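**Randitz Tie-Dye Duvet Cover, Queen**

Pale pink, cream and light blue, swirled together as if someone had lost an argument with a sundae. No two covers land the same way, so the one you get may run pinker or bluer than your neighbor's. We do not take requests. We have tried, and the dye does what it likes.

The cover is 90 inches square, closes with buttons along the foot, and has a tie in each corner to stop the insert from sliding into a lump by 3 a.m. It wrinkles. You can iron it, and we admire people who do. The pattern is busy enough to put up with creases, and with the clothes piled on top of it.

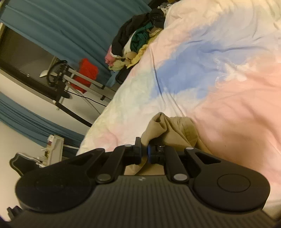

Yesenia Jaramillo writes that hers has been through the wash 23 times and the blue has held up better than the pink, though she wishes the buttons were bigger. We have passed the button complaint along to the people who pick buttons. They were quiet.

**Care:** Cold wash, inside out, buttons done up. Tumble dry low. Skip the bleach unless you want an all-cream cover, and we sell one of those for less.

**In the bag:** One duvet cover. Insert and pillowcases sold separately, under Finatari.

**Item no.** 691

**Returns:** 41 days, unwashed, folded in whatever way you can manage.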